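Section 4. Running the Sorting Grid Task in the Simulator

Droketti Robotics Club - Student Set-up Guide

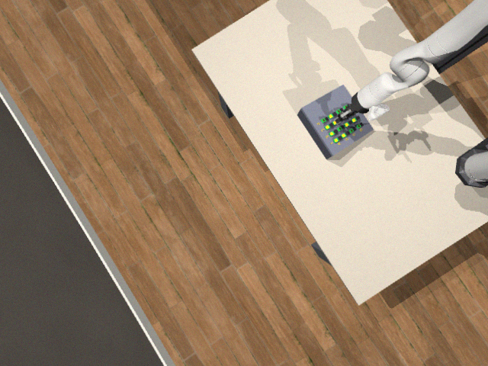

4.1 Before you start

You need the club laptop with the Tasell simulator installed and a copy of the class project folder. Finish Section 3 (joint limits and home position) first. The steps below will not work with an arm that has no saved home position.

4.2 Loading the task

1. Open Tasell and choose File > Open Project. Select the folder with your team name on it.

2. In the scene list, pick "Grid, two arms." Loading can take a minute or more on the older laptops. Do not click again while the bar is moving.

3. Check that both arms are listed in the left panel. Arm A works the grid. Arm B stays parked until Section 5.

4. Set the random seed to 183. All teams use this seed for practice so that results can be compared.

5. Set the step limit to 4,000 and press Apply.

Note: If the step limit goes back to 1,000 after you press Apply, the project folder is read-only. Copy it to your own drive and start again from step 1.

4.3 First approach

6. Turn on shadows in the View menu. The shadow of the gripper helps you judge its height over the box when you are looking down from above.

7. Move Arm A over the box using the slider controls. Keep the speed at 2 or lower.

8. Lower the gripper until the fingertips are between the pieces. Stop there and save the pose as "grid_low."

9. Raise the arm straight up and save a second pose as "grid_high."

10. Run your script from grid_high to grid_low and back. Watch the contact log for red lines.

Caution: Do not move Arm A sideways while it is at grid_low. The fingers will hit the neighboring pieces and the run will be scored as a fault. The same move on the real arm can bend a fingertip - Jianguo Qian has the spares, and there are not many.

4.4 Saving your run

11. Press Stop before you save. A run saved while the clock is going cannot be replayed.

12. Name the file with your team name and the seed, then copy it to the Seixas shared drive.

Shaimaa Belhaj checks the drive at 4:30 p.m. on club days. Questions about scripts go to Savvas Pappas. For login trouble, see Appendix B.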